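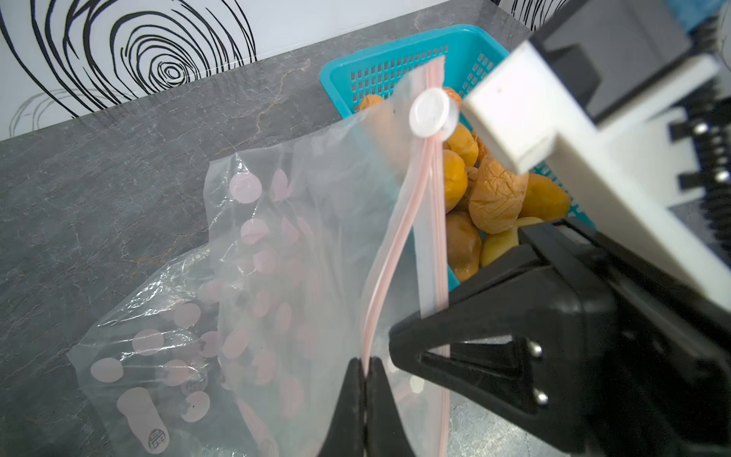
Counter with the teal basket.

Workshop notebook, December 2023

Cello from Erndale music school, the student one with the repaired scroll. Complaint on the ticket: "G string is weak and makes a noise on the high notes." I played it before I touched anything. The G is slow to answer when I start with a soft bow, and there is a wolf between E and F sharp, strongest on F. On the D string the same note is also a little rough but a student would not notice it.

First I checked for open seams. I knocked all around the edge with my knuckle, top and back. One place on the lower bout, treble side, sounds different. The seam is open there for the length of my thumb. I cleaned it with warm water, put hide glue with the thin knife and closed it with 2 clamps. Left it until the next morning. After this the buzz was gone but the wolf stayed, as I expected.

Soundpost: it was standing too far from the bridge foot and leaning to the south at the top. I moved it a very small step closer and made it straight. Now the A string is clearer, maybe too bright. The G answers faster. I am not sure if I like the A like this. Esperanza Bermúdez played it for a few minutes and she prefers it, so I leave it for now.

Strings. The old G was dead, with the winding loose near the nut. I put the Benítez medium and kept the old C and D. The Benítez needs time, on the first day it went flat again and again. I also tried the Wotell heavy that was left from the Birninby order in April. It has more volume with a strong bow but the wolf became much worse, and the pressure on the top is higher, which I do not want on this instrument. Took it off and put the Benítez back. I wrote the length of the afterlength on the ticket.

Note for myself: when changing the G, look at the slot in the nut first. It was too narrow and it was pinching the new string, so I opened it with the round file and put pencil in the groove. Same thing on the bridge. I should have done this before I started to blame the string for the tuning. 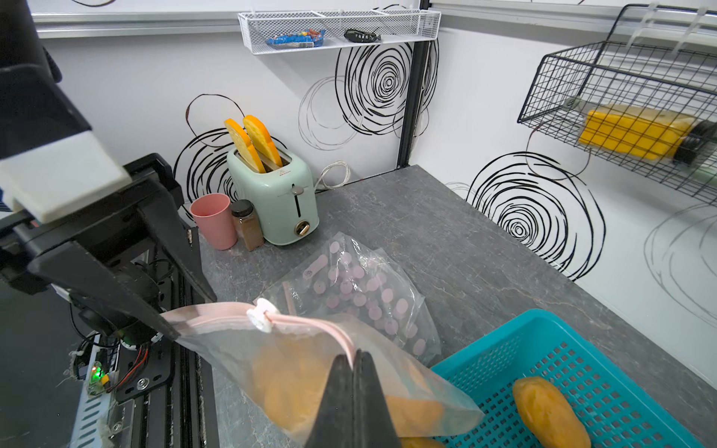
Wolf eliminator: I started with the brass tube on the G afterlength, close to the bridge, and moved it down little by little. Near the bridge it kills the wolf but it kills also half of the sound. In the middle it does nothing. The best place is a bit below the middle, where the F still shakes slightly if I push, but it speaks. I marked the place on the string with white pencil. The tube must be tight or it will make its own buzz.

Bridge is a little bent toward the fingerboard, not serious. I pulled it back with the strings slightly loose. The teacher should show the students how to do this.

Endpin screw was stripped, replaced from the drawer.

To do before it goes back:
Check the pitch of the G again after it rests
Listen from the other side of the room, with somebody else playing
Check the glued seam one more time
Ask Erndale if they want a new C also, the old one has not much life

The pegs I did not touch. The D peg slips when the heating is on, but it is not in the ticket and I will ask first.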